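Search this site

3.2 Cup storage on open racks

Most of the 234 households in the Purley survey kept cups upside down on a rack after washing. Pegged plastic racks were common, and cups of mixed size usually shared one.

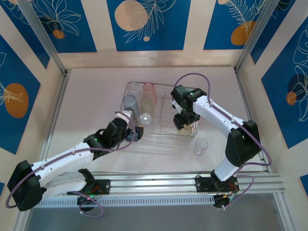

Figure 4. Inverted cups on a clear plastic dish rack.

Translucent cups are easy to tell apart by tint, even when stored close together. Hayes and Yip found the same preference in the January interviews.

Shares 5 | Comments 0 | Back to top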